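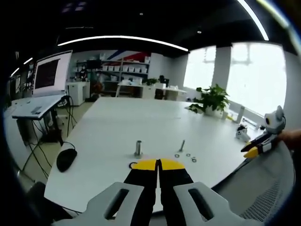
Has anyone's job actually gotten easier after small parts assembly was automated?

Our company, Bondomura, wants to automate the bench where we put washers and standoffs on bolts. The pitch says 200 kits a shift and "frees staff for higher value tasks." I've been on that bench 7 years and no one can name one of those tasks. Should I be worried, or is this normal sales talk?

Asked May 15, 2019

Answer 1
Both. We went through it at Derkcombe. The bench work didn't go away, it got chopped up. I used to build a kit start to finish. Now I refill trays, clear jams and pick dropped washers off the table. Pay is the same, but I'm on my feet more and I can't set my own pace. Ask who clears the jams and whether that time counts toward your rate. Get it in writing — our supervisor's promises lasted until October.

Answer 2
fine where i work, quit worrying

Answer 3
I'd ask where the 200 comes from. The vendor quoted us 560 a day and our best day so far is 178. Thin washers are the trouble, they lie flat and don't want to be picked up. Management still planned the schedule on the big number, so we made up the difference by hand, on overtime. Nobody was laid off, I'll give them that. Two people left and weren't replaced. Also ask if they'll be using you to train it, and what you get for that.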